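Wikevley laundry room and folding table – October check

I do this one every month before the evening rush, normally with a cup of tea on the windowsill, and I've kept the comments in because a bare row of ticks never helped me much. Same list as last time, with a new item for knitwear.

1. Floor and walkway
OK. Dry from the door to the sink. The mat by the Skavlow dryer had curled up at one corner again, so I've turned it round. If it curls the other way I'm binning it!

2. Lint filters
Cleaned both. The Skavlow was fine, but the old Gajdoš had a proper felt blanket in it, and it had only been a fortnight. Please do it after every load, even a small one – dryer fluff catches very easily.

3. Plugs and leads
OK. No scorch marks, no cracked casings. The iron's lead has a kink near the handle, which I've put down as "watch". Meter reads 1,766, for whoever keeps the book.

4. Detergents
Needs doing. Two bottles were standing on the low shelf with their caps loose. I've tightened them and moved them up to the lockable cupboard, where they should have been in the first place. The stain remover had lost its label so I've taken it out of use.

5. Shelving
OK. Brackets tight, nothing heavy up top. The Barnen baskets are stacked four high, and I'd be happier with three.

6. Knitwear, checked before folding
Pass, with comments. I open every fold and feel along the cuffs and hems for pins, tags and anything scratchy (I found a safety pin the hard way last winter). Black knits are the awkward ones. A fine waffly stitch hides a dark pin beautifully, and pale fluff gets everywhere, so look under the flaps as well as on top. Fuzzy edges I let through, but a loose loop that could catch a finger or a button goes in the mending bag.

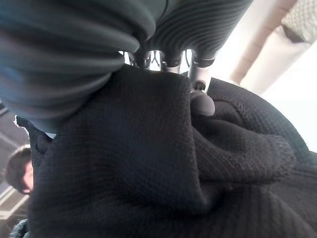
7. Folding table
OK. No wobble, no splinters, edges smooth. I gave it a wipe and dried it straight away, as a damp top leaves marks on anything pale.

8. Lighting
One tube flickering over the sink. Ordered the replacement, part 697, and it still hasn't come. Use the lamp for dark clothes until it does, it makes a huge difference.

9. Fire blanket and exit
Blanket on its hook, tapes hanging free. The back door opens fully, though I had to shift an airer to prove it – please, please keep airers on the other side!

To do before next time: chase the tube, look at the iron lead again, and find a lower spot for that fourth basket.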